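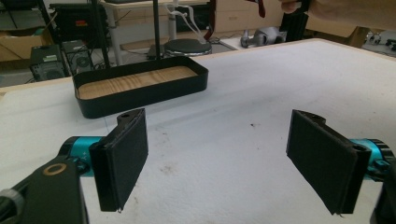

Open day, September. Bench notes

Doors at 2, or that was the plan. The first visitors were in the corridor well before then, reading the fire evacuation map with great interest. Svetozár let them in so they would stop touching it.

Setup as agreed: hand-held grippers, white sheet on the table, the tray with the wood-look bottom. Tiziana asked for a tablecloth with the Condari logo. I said the grippers would drag it onto the floor. She said that would at least be memorable. We went without.

The pitch, for whoever does it next time: you hold a gripper in each hand, you do the job, the recording goes to training, and one day the arm does the job without you. I gave this speech all afternoon and got it down to the length of an elevator ride. The part people want to hear is whether the arm can do it yet. I said "some of it." Miloslav, standing behind me, laughed, which did not help.

Visitor questions worth keeping:

How many recordings do you need? I told them we have 1355 of the block task and would like more. A man from Flindwood asked if we were paid per block.

Why not just use your fingers? Asked by a child, and then again by her father in longer words. Diễm took that one and was very patient both times. Her answer (the arm doesn't have your fingers, so you borrow its grip) is better than mine and I'm stealing it.

Can it fold laundry? No. I am going to print this on a shirt, and then somebody can ask if it can fold the shirt.

Demo itself: red block and tray. I talked, the operator kept quiet, and I recommend keeping it that way. Visitors look at the hands and ignore the poster completely. Ľubomír spent two evenings on the poster. Please say something nice to him about the poster. 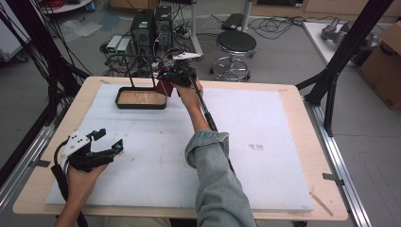 Block demo, both grippers in hand, red block beside the tray.

Things to fix before the Brarnance people visit:

The sheet has scuffs and smudges on it. Two visitors asked if the marks were for calibration. I said no to the first one and "in a sense" to the second. Replace or turn over.

Check the pads on both fingers. The lower edges are starting to fray.

Cables on the floor behind the table. Svetozár says they are organized by a system. He is invited to write the system down.

Handouts: printed 400, and most of a box has come back to my desk. Tiziana wants to reuse them. They say "September" on the front in very large type, so we'd better hurry.

Turnout otherwise fine. The last group left at 5 and wanted to know where the real robots were. Sent them to Miloslav.

Still to do: send Diễm's wording to everyone, return the borrowed sign to the front desk, find out who signed the guest book as "the arm."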